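Notes from the laundry project, December

Our club task this term is unloading a front-loading washer with a humanoid, set by the Gineck student challenge. I look after the data side. We have logged 1,428 attempts so far, split between plain teleoperation and runs where the policy drives the arms and a student only holds the stop button.

The training set is 300 clean demos. I threw out 524 others, most of them for bad time sync between the head camera and the fixed one. The offset drifted whenever the logger wrote to the slow disk. Moving the buffer to memory fixed that, and I should have done it in October.

Head view first, then the fixed view.
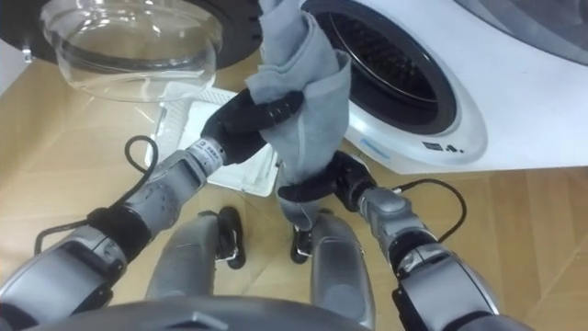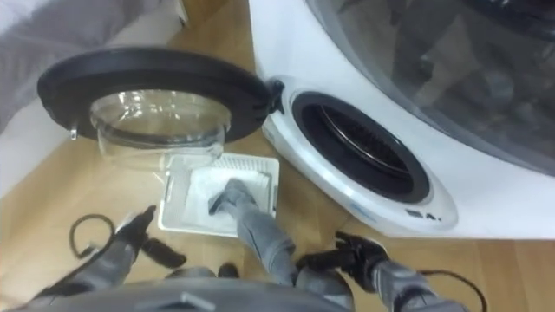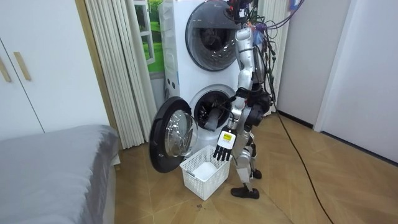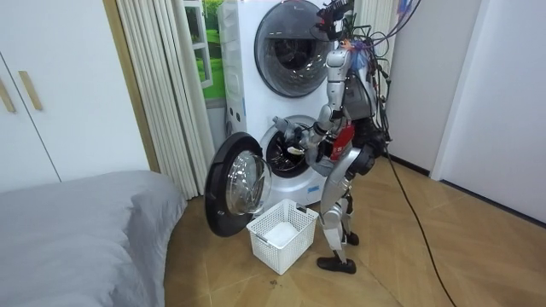

Junley read the draft of this post and wrote back that the reach into the drum is the wrong thing to tune, and that the wrist pose at release decides more of the score than the grasp does. I half agree. Our logs label the grasp and the release as one segment, so I can't separate them yet.

Next steps are to relabel the demos with four phases, retrain on the same split, and compare against the old policy with the same start poses. The labeling script lives in the Lostell folder on the club drive. It needs the newer Python, and it will overwrite your old labels without asking, so copy them first.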